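Accueil > Buva > Participer > Rédaction de l'aide en ligne

Appel à participation : relecteurs pour l'aide de la billetterie Buva

Buva est un logiciel de billetterie utilisé par des petites salles, des festivals de village et des associations. La version 4 sort en April, pardon, en avril, et nous devons réécrire toute la documentation. L'aide de la version 3 a été composée par morceaux, au fil des demandes, et beaucoup de pages ne correspondent plus aux écrans.

Nous cherchons des personnes qui acceptent de lire ces pages avant la publication et de nous dire où elles se perdent. Il n'est pas nécessaire de savoir programmer. Il est utile, par contre, d'avoir déjà vendu des places, à un guichet ou sur un site.

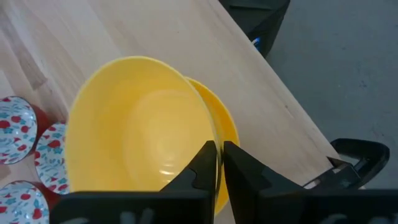 Ce que nous demandons

Chaque participant reçoit deux chapitres, par exemple « Créer un tarif réduit » et « Rembourser une commande ». Il suit les instructions dans un compte d'essai et il note dans un formulaire chaque phrase qui l'a arrêté. Une remarque courte suffit — « je ne trouve pas ce bouton » est déjà une bonne remarque. Les fautes de langue nous intéressent aussi, car plusieurs d'entre nous n'ont pas le français comme langue maternelle, moi compris.

Le travail se fait à distance, aux heures que vous choisissez, pendant trois semaines. Il faut compter quatre heures par semaine. Un ordinateur est indispensable, parce que l'écran de configuration des groupes d'articles n'est pas encore adapté au téléphone.

Indemnité

Chaque participant reçoit 100 euros à la fin de la relecture, par virement, après l'envoi des deux formulaires complets. Les personnes qui gèrent une salle peuvent demander à la place une licence Buva de la même valeur. 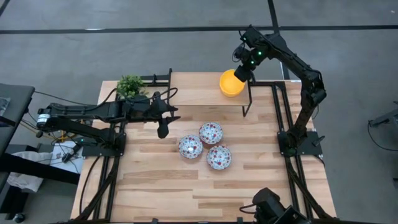 Szewczyk

Je coordonne la documentation chez Grurnton, l'éditeur de Buva, et c'est moi qui lirai vos réponses. Je m'occupe également de l'aide de Diter, notre module de contrôle des entrées. Ce module n'est pas concerné par le présent appel, mais si vous l'utilisez, merci de l'indiquer : nous ouvrirons une relecture séparée plus tard.

Pour vous inscrire, remplissez le formulaire « Relecture » dans votre espace client, ou celui de la page Contact si vous n'avez pas de compte. Précisez :

- le type de lieu ou d'événement pour lequel vous vendez des billets ;
- la version que vous utilisez, si vous utilisez Buva ;
- les semaines où vous n'êtes pas disponible.

Une lettre de motivation n'est pas demandée. Les comptes d'essai contiennent seulement des commandes fictives et seront effacés après la relecture.

Dernière mise à jour : 20/12/2025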